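# About Hustinari

We have read a lot of "about us" pages while putting off writing this one. Most of them have a founder who quit a good job, a kitchen table, and a photo of people laughing at a laptop. We had a kitchen table too. It wobbled, and most of what got decided at it was wrong.

Hustinari tests home water filters and writes down what we find. Pitchers, under-sink units, whole-house tanks, shower heads with little beads in them. We buy them at the store or online at full price, run water through them, send samples to an outside lab, and publish the results whether or not anyone likes them. We don't sell filters. We don't take a cut when you buy one.

You should be suspicious of that last sentence. Plenty of review sites say something close to it and then have a "partners" page in small gray type. Ours is paid for by readers, at 9 dollars a month, and by water districts that hire us to test what they're thinking of handing out to residents. A district can buy our time. It can't hold back the report, and one that asked to is no longer a client.

## Where we started

The first office was two rooms over a dry cleaner in Giralden, a town with perfectly decent tap water and a surprising number of people paying to remove things that weren't in it. A salesman would come by, put drops in a glass, and the water would turn yellow. The drops react with chlorine, which the town adds on purpose. People signed anyway, often for 13 years of service. 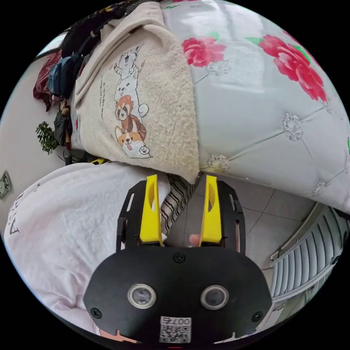 That was the whole idea for the first year or so: explain the yellow glass. We put out a short booklet and left it in the library and the feed store. Then the questions got harder. Did the pitcher somebody's daughter gave them do anything about lead? Was the cheap cartridge as good as the one with the brand name? We didn't know, and neither did the people selling them, so we started testing.

We now have 11 people on staff and a second site in Kasholm, where the wells are private and the problems are real. Arsenic, mostly, and nitrate after a wet spring. Working there has made us less smug. It's easy to be funny about filters in a town that doesn't need one.

## What we doubt

**Percentages on boxes.** "Removes 99%" of what, starting from how much, and after how many gallons? A new cartridge almost always looks good. We keep going until the rated life is used up, and then a bit past it – people forget to change them, and so do we.

**The word "natural."** Arsenic is natural.

**Alkaline anything.** We've looked at three of these units. They made water more alkaline, as promised. We're still waiting for a good reason to want that.

**Ourselves.** Our first report on shower filters was wrong. We used water that was too cold, and the numbers came out kinder than they should have. The correction is still pinned to the top of that report, and it will stay there.

## The Ouali list

Every November we publish the Ouali list, named after the street our Kasholm site is on. It's a plain table of what we tested, what it cost per gallon, and whether we'd bother. A fair number of rows say "don't bother." Some companies have written to complain about the wording, and we've offered to test again with a unit we pick off the shelf. Few take us up on it.

## Before you write to us

Ask your water supplier for its yearly quality report first. It's free, and it may tell you that you don't need a filter or us. If you're on a well, pay for a proper lab test before you buy any equipment, including the units we rate well.

After that, send questions through the contact form. We answer in the order they come in, and it can take a couple of weeks. Please don't mail us water in a jam jar. We can't test it.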